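10 janvier 2024

J'ai passé les congés à refaire le budget de la cellule de pliage. La première version tenait sur une feuille et ne valait pas grand-chose : j'avais mis le prix des deux bras, la table, et une ligne « divers » à la fin. C'est la ligne « divers » qui a tout mangé.

Pour ceux qui arrivent maintenant : on prépare un poste à deux bras pour plier des vêtements, d'abord des t-shirts, ensuite des manches longues. Le projet s'appelle Manole. Les bras sont choisis, je ne reviens pas dessus. Reste tout ce qui va autour, et c'est là que j'hésite encore.

Premier poste, les doigts de pinces. Worham les vend 265 euros la paire, Braltov un peu moins cher mais avec un délai que je trouve long. J'avais compté une paire par bras. J'en compte maintenant trois, dont une en réserve sur l'étagère, parce qu'un doigt abîmé arrête tout le poste et que je ne veux pas attendre un colis pour reprendre.

Deuxième poste, la table. Je voulais garder l'ancienne, mais il faut de la place des deux côtés du vêtement. Une manche longue étalée prend beaucoup plus de largeur qu'on ne croit quand on a travaillé seulement sur des manches courtes. 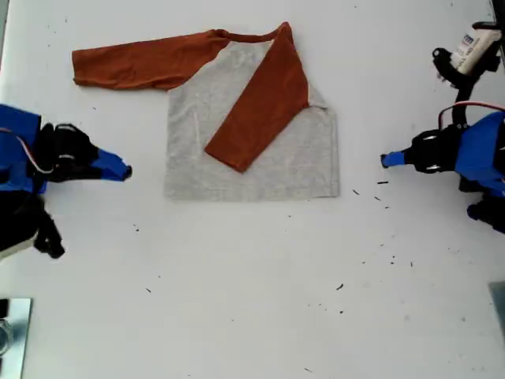
Veronica Toma m'a écrit que je me trompais d'ordre : selon elle, il faut acheter les vêtements d'abord et la table ensuite, en prenant la plus grande taille du lot comme mesure. Elle ajoute que le linge d'essai n'est jamais dans les devis et qu'il finit par coûter presque 1 000 euros sur un an, entre les achats, les lavages et les remplacements.

Je n'avais rien prévu pour ça. J'ai donc ouvert une ligne « textile » avec sa somme, faute de mieux, et j'ai repoussé la commande de la table chez Irkham. Le raglan gris à manches orange servira de gabarit pour l'instant, les tailles au-dessus viendront avec le premier lot.

Le câblage, je le laisse tel quel jusqu'en avril. Il me manque aussi un prix pour le transport de la table, Irkham ne l'indique pas sur son devis. Je les relance cette semaine et je mettrai le tableau à jour ensuite.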